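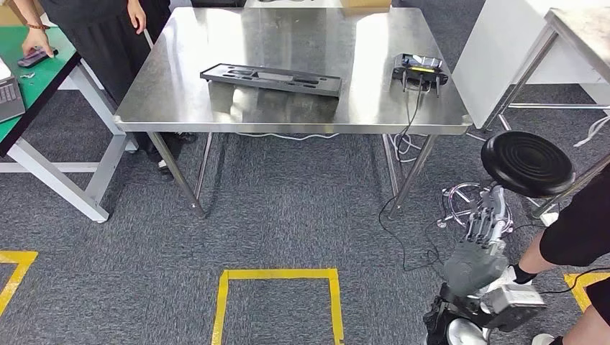

Section 2: Positioning the lamp and checking for glare

This section covers hanging the Bulico pendant lamp over a work table and setting it so that the table can be used without glare. It assumes that the ceiling plate has been fitted and the lamp has been wired to the supply as described in the previous section. If the lamp has not been wired yet, stop here and have that done first by a qualified electrician.

The measurements below are for a table 780 mm high. For a higher or lower table, move the lamp up or down by the same difference.

Before you start

You will need a tape measure, a pencil, a stepladder, the hex key from the parts bag and a soft cloth. Put the table where it is going to stay. Lay out on it the things you normally work with, including anything shiny.

CAUTION: Switch off the lamp at the wall and let it cool before touching the housing or the suspension wires.

CAUTION: Cables lying on the floor are a trip hazard. Move them out of the way before you set up the stepladder, and do not stand the ladder on a cable.

Setting the height

1. Loosen both wire grips on the ceiling plate by pressing the small collars upward. Support the lamp with your free hand. It will drop if both collars are pressed at once without support.

2. Lower the lamp until the underside of the housing is 1765 mm above the floor.

3. Release the collars and pull down gently on each wire. The grips should hold without slipping.

4. Measure from the floor to the underside at each end. If the two readings differ, correct the lower end first.

5. Coil any spare power cable inside the ceiling cup. Do not cut it, and do not wrap it around the suspension wires.

Note: In the Türkmen version the spare cable is stored in the lamp housing. Open the end cap with the hex key, push the cable in, and close the cap again.

Setting the distance from walls

6. Check that the lamp is at least 800 mm from the nearest wall. A pale, glossy wall closer than this will throw light back at the person sitting opposite.

7. If the lamp has to hang nearer, fit the side shade on the wall side. The shade clips on from below and needs no tools.

Checking for glare

8. Switch on the lamp and set the dimmer to full. Leave the other lights in the room as you would have them during work.

9. Sit or stand in your usual position. Look at the table top, then at each item on it, without moving your head closer.

10. Move a step to each side and look again. Repeat from the other side of the table if more than one person works there.

11. Mark the brightest patches on the table with pieces of removable tape. You will need these marks for the adjustment that follows.

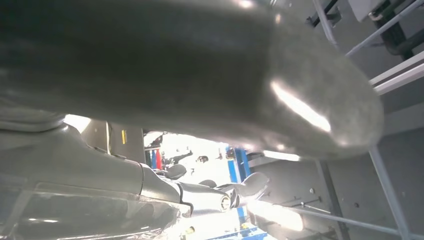

Do not skip dark objects or objects with a dull finish when you make this check. People tend to look at polished steel, glass and screens and assume that the rest is fine. Rounded shapes need particular attention, as a curved surface can catch a light over a wide range of angles. The charcoal gray part in the picture is matte and slightly textured, and it still carries a long white streak near its rounded tip, with paler reflections along the top edge. If you see a streak like that on something you have to look at closely, treat it in the same way as glare on the table top.

Adjusting the lamp

12. Tilt the housing a little at a time toward the far side of the table. Each click of the hinge is one setting. Wait a moment after each click before judging the result.

13. Look at the tape marks again. If a patch has moved off your working area, leave the lamp as it is.

14. If the patch is still there, turn the dimmer down by one step and repeat step 9.

15. If neither helps, slide the Pleddale diffuser into the grooves under the housing, ribbed side down. The diffuser is supplied with the long model and sold separately for the short one.

16. Tighten the hinge screw with the hex key until it stops turning freely. Do not force it.

Note: Some patches may come from other lights in the room. Switch the lamp off for a moment. If the patch stays, no setting on the lamp will remove it – move the object, or turn the table.

Cleaning after set-up

Wipe the housing and diffuser with a dry, soft cloth. Remove the tape from the table top. On brushed metal, wipe along the grain.

Rinau set-up guide, text by Nurhan Karabulut. Revised 10/20/23.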